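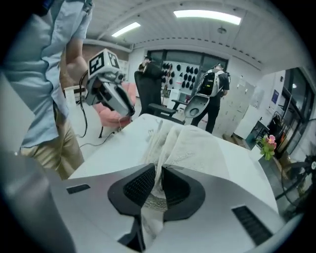

A white towel on the white table, with the pink armchair on its thin dark legs behind.

The big room at Urnalness
Photo gallery, page updated 26/02/2020

Welcome to the gallery of our big room. I have been asked many times by friends who live far away what the place looks like, and my answers by letter were always too long and not very clear. With pictures it is easier. I will still write a little, as I like to write about rooms, and English is good exercise for me.

Urnalness is the name of the building, and we use the big room on the ground floor. When we came in July it held very little furniture and it had a strong echo, so that two people who talked at opposite ends had to repeat everything. Flora McIver and I made the first drawing of how the furniture should stand. Ewan Farquharson made the second drawing, and it was the second one that we followed, with small changes which I still think came from the first.

The table

The table is the centre of most things. It is white, and white cloth on a white table is not so simple to work with as you may expect. When a towel is lying in a heap, you look for the corner and you see only folds. Flora solved it for herself by using her hands more than her eyes: she takes any edge, lets the cloth hang, and follows the edge down until the corner comes. I do it the slow way. I spread everything flat, look at it, and then begin.

We use towels with loops on both sides for most of the practice. They are forgiving. A crease in a thin cotton cloth stays there and looks at you, but in a looped towel it goes away when you pass your palm over it. Our method is the plain one: fold in half along the long side, in half again, then in three. The finished towel should be 34 centimetres wide, because this is the depth of the shelf where it goes. If it is wider, the door does not close. Ewan folds first in three and then in half, and his towels also fit, so we have stopped discussing this.

After washing, we put the towels on the table without any order and let them cool. I was taught at home that a warm towel must be folded at once. Here I learned that nothing bad happens if it waits for the length of one cup of tea.

The chairs

I am fond of the pink armchair. Flora found it in a shop called Swanson, a second-hand place where furniture is kept on two floors and the prices are written on small paper labels. She paid more than she had planned and told us the sum only after we had all sat in it. It is a good chair for reading and a bad chair for eating, as the arms are too close for your elbows. The colour was a question for some weeks. Now I believe the room would be sad without it, with so much white and so much dark at the windows.

The black office chair with the mesh back was with us from the beginning. It stands near the far end of the table and it is the chair that everyone moves. I have found it by the windows, by the door, and once with a coat, a scarf and a bag on it, so I could not see whose place it was. I would like to find a second one of the same kind. If a reader knows where such chairs are sold at a fair price, please write to me.

The windows

The large windows have dark frames, and in the morning they make the room look more serious than it is. We have no curtains. Flora wanted to order linen ones from Zidis and even received the samples, 4 small squares in different greys, but to cover the glass fully we would have needed a length of cloth that came to 594 in price before the sewing. The samples were kept. One of them is now under my teapot.

Without curtains the light changes all the time, and I have come to like this. The best hour for folding is before noon. Later in the day the shadows become long over the table and each fold looks deeper than it is.

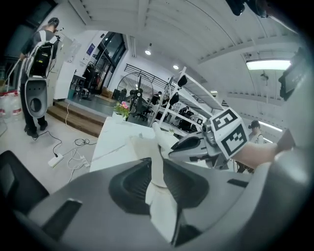
Towards the platform.

A room with two levels is something I had not lived with before. My grandmother's house was all on one floor, and even the threshold between kitchen and hall was taken away when she became old. So in the first weeks I was always careful, and I carried the baskets with clean cloth in front of me like a person who carries soup. The wooden steps are only a short flight, but you must know they are there. At the top there is the raised part with the glass doors, and the small blue poster hangs on the wall to the left of them. I am glad that the steps were left in wood, for this is the warm part in a room where so many things are white.

The tall white cabinet is the other thing I want to mention. It is for what we do not need every day: spare cloths, the box with clothes pegs, a sewing kit, the good scissors. I have a rule about the scissors and I will not repeat it here, as the persons concerned have read it already. The upper shelves are too high for me. I put there only the things that I hope not to need before summer.

The floor

The floor is light grey and shows every crumb, and also every cable. The cables are my weak point. I tidy them in the evening, black ones with black and white ones with white, and by the next afternoon they have again made their own arrangement around the power strips. Ewan suggested a flat cover like the ones used at concerts. Flora suggested a rug, and she has one in mind, from a weaver in Torkosari, with a pattern of thin stripes. I have seen a drawing of it. It would be beautiful in front of the steps - but a rug over cables makes a hill, and a hill before steps is not a good idea. For now we lift our feet.

I sweep from the platform down, one step after the other, and then along the wall with the cabinet. It takes some 3 songs on the radio if the chairs are already put to the side. Water bottles I collect at the same time. People open a new one when the old one is still half full, and I am not better than the others.

Still to come

I would like to add the kitchen corner, which has a very small sink and a very large tap, and the view from the glass doors when there is snow. Flora promised me a page about mending, with her own notes on how to repair pulled loops in a towel (do not cut them, she says, draw them back with a blunt needle). When she has written it I will put a link on this page.

Letters about chairs are still welcome, and I answer them on Sundays.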